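Evevel（机器人操作方法）

Evevel是一种用于桌面物体抓取与整理的机器人学习方法，其核心做法是在仿真环境中生成大量摆放各异的室内桌面场景，由规划器在场景中产生操作轨迹，再以这些轨迹训练一个以图像和文字指令为输入的控制策略。该方法的技术报告最早于2018年4月19日公开，随后配套的场景生成工具Ulton和评测集Pakolano也陆续发布。在相关文献中，Evevel通常被归入“仿真到现实迁移”一类，也有作者将其视为域随机化的一个变体。

名称

“Evevel”最初是项目内部使用的代号，没有展开形式。早期文档中曾出现全大写的写法，后统一为首字母大写。中文文献一般不作翻译，直接使用原名。

背景

用机械臂在杂乱桌面上取放日常物品，长期以来受限于训练数据的来源。由人工遥操作采集的轨迹质量较高，但采集速度慢，物品种类和房间布局也难以频繁更换。完全依靠解析式抓取规划的系统则需要较准确的物体模型，遇到细长、扁平或带有空腔的物体时，失败率明显上升。

仿真数据可以缓解上述问题，但早期的仿真场景多为单一桌面加纯色背景，物品也以方块、圆柱等简单几何体为主。在这类场景中训练的策略一旦面对真实房间里的家具、门框和地板纹理，往往把背景误认为可操作的物体，或者对目标的位置估计出现偏差。Evevel的出发点是把桌面放回一个完整的房间里，让策略在训练阶段就接触到与任务无关的视觉内容。

方法概述

Evevel的流程分为场景生成、轨迹生成和策略训练几个阶段，各阶段之间以文件形式交换数据，可以单独替换。

场景生成

场景由Ulton生成。Ulton先从房间模板中选取一个布局，确定墙面、地板、门和家具的位置，再在其中放置一张工作桌，并将机械臂的底座安放在桌旁。底座的位置在一个限定区域内随机取样，取样后需通过可达性检查，即桌面上大部分区域必须处在机械臂的工作空间之内，否则重新取样。

桌面物品从一个含有140个模型的物品库中抽取。与同期的许多数据集不同，Ulton不按类别的语义关联来组合物品，厨房用品、运动器材、文具和棋子可以出现在同一张桌上。设计者认为，按常理搭配的场景会使策略学到物品之间的共现关系，在指令所指的物品与周围环境不相称时容易选错目标。物品的尺度差异也被有意保留，同一场景中可以同时有横跨桌面的长条形物体和只有指环大小的物体。

物品放置采用逐件投放的方式。每件物品在桌面上方取样一个位姿，经物理引擎模拟至静止后记录其最终位姿。物品允许部分超出桌沿，只要重心仍受支撑即视为有效。若物品掉落到地面，则移除该物品并重新投放，同一物品连续失败后放弃。

纹理与光照在投放完成后设定。桌面、地板和墙面的材质分别取样，光源的方向和强度也在一定范围内变动。相机位置通常高于桌面，从斜上方俯视，使机械臂、夹爪和大部分桌面同时处于视野之内，背景中的家具不作遮挡处理。

轨迹生成

场景生成后，系统为每件物品计算候选抓取位姿。抓取器为平行二指夹爪，候选位姿以自上而下的竖直方向为主，另有少量倾斜方向用于处理靠近桌沿的物品。对每个候选位姿，规划器求解一条由初始构型出发的无碰撞路径，并在仿真中执行。夹爪闭合后将物品抬升至规定高度并保持，若物品未滑脱，则该轨迹标为成功。

除成功轨迹外，Evevel还保留一部分失败轨迹。失败轨迹不直接用于模仿，而是用于训练一个评分网络，该网络在执行时对策略给出的动作进行筛选。后来的消融实验显示，去掉评分网络对书本、盘子等扁平物品的影响最大，对直立物品的影响较小。

策略训练

策略网络接收当前图像、夹爪开合状态和一条文字指令，输出末端执行器的相对位移。指令由模板生成，内容包括物品名称，有时附加颜色或相对位置，例如“拿起盘子旁边的手机”。网络在每个控制周期重新观察图像，不使用物体的真实位姿。真实位姿只在轨迹生成阶段供规划器使用，训练时对策略不可见。

典型场景

Ulton生成的场景在物品组合上较为分散。在一个用于说明工具功能的场景中，白色与黑色相间的机械臂安装在长木桌旁的方形黑垫上，夹爪竖直朝下，停在一根深色棒球棒的左侧上方。桌上另有白色圆盘、手机、书、纸巾盒、金属环和一枚黑色的国际象棋马，纸巾盒的一部分伸出桌角。桌后有扶手椅，敞开的木门通向另一个房间。
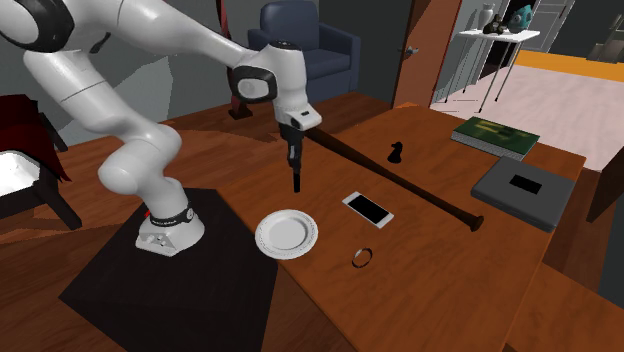

物品的抓取难度

按照技术报告中的划分，物品库内的模型依据形状和尺度分成若干组，各组的难点并不相同。

长条形物品（如棒球棒）的主要困难在于抓取点的选择。沿长轴可供夹持的位置很多，但远离重心的抓取会使物品在抬升时旋转，并可能扫到邻近物品。规划器对此类物品增加了力矩约束，优先选取靠近重心且截面宽度小于夹爪最大开度的位置。对两端粗细不一的物品，这两个条件有时相互冲突，此时以截面宽度为先。

扁平物品（如手机、盘子、合上的书）的高度较小，夹爪的指尖需要接近桌面。仿真中桌面被视为刚体，指尖与桌面的轻微接触即会中断轨迹，因此扁平物品的成功轨迹比例偏低。Evevel通过提高此类物品的取样次数来补足数据量。盘子另有夹持边缘的方案，即一指在盘内、一指在盘外，但要求边缘下方留有足够空隙。

小型物品（如指环、棋子）在图像中只占很少的像素，定位误差对结果影响较大。直立的指环在接触时容易滚动，棋子则可能被夹爪碰倒。对于棋子，夹爪需要避开形状不规则的上部，改为夹持底座或颈部。

带空腔的物品（如纸巾盒）可以从外侧夹持，也可以由开口边缘夹持。由于外侧宽度常超出夹爪开度，后一种方式更为常用。若物品又处在桌角，可供下落的方向进一步受限，规划器会从倾斜方向的候选位姿中选取。

评测

Pakolano是与Evevel配套的评测集，共含34个固定场景，全部由Ulton生成后经人工检查，所用房间布局不出现在训练数据中。每个场景附有若干指令，要求策略从初始构型开始完成指定物品的抓取。评测以指令为单位统计，若夹爪抬起了错误的物品，即使抓取本身稳定，也计为失败。

技术报告采用4,000条指令进行仿真评测，并将失败分为目标错误、抓取滑脱、碰撞和超时几类。在完整房间场景中训练的策略与在纯色背景中训练的策略相比，目标错误明显减少，抓取滑脱则没有显著差别。报告据此认为，背景内容主要影响的是目标识别，对接触阶段的控制帮助有限。

真实环境中的验证在Dlamini实验室进行，使用2台同型号机械臂，物品选自与物品库相近的日常用品。策略未经真实数据微调即可完成多数直立物品的抓取，对扁平物品的表现则明显低于仿真结果。同年12月发布的补充材料加入了少量真实图像的微调实验，扁平物品的结果有所改善，小型物品基本不变。

局限

Evevel的仿真场景以刚体为主，布料、绳索和装有液体的容器均未包括在内。书本被建模为合上的整体，不能翻开；纸巾盒内部也没有纸巾的模型，因此与抽取纸巾相关的任务无法在该环境中训练。

物品摩擦系数按类别设定为固定区间，未考虑同类物品之间的表面差异。有后续研究指出，金属与陶瓷类物品的仿真摩擦偏高，可能是迁移后滑脱增多的原因之一，但这一解释尚未得到充分验证。

此外，Evevel的指令由模板产生，句式变化较少。使用自由书写的指令时，策略对相对位置的理解有所下降，尤其是在描述中同时出现两件参照物的情况下。“左侧”“后方”等方位词以相机视角为准，与人站在桌边时的习惯说法可能不一致，移植到其他相机布置时需要重新生成指令。

后续发展

Ulton在发布后被用于若干与Evevel无直接关系的工作，其中包括杂乱场景下的物体分割和相机位姿估计。较新的版本允许用户导入自定义房间模板，并支持在同一房间内设置多张桌子。Pakolano的场景文件格式保持不变，但指令部分经过一次修订，删去了含义不明确的方位描述，因此修订前后的评测结果不宜直接比较。

参见

域随机化
模仿学习
抓取规划
仿真到现实迁移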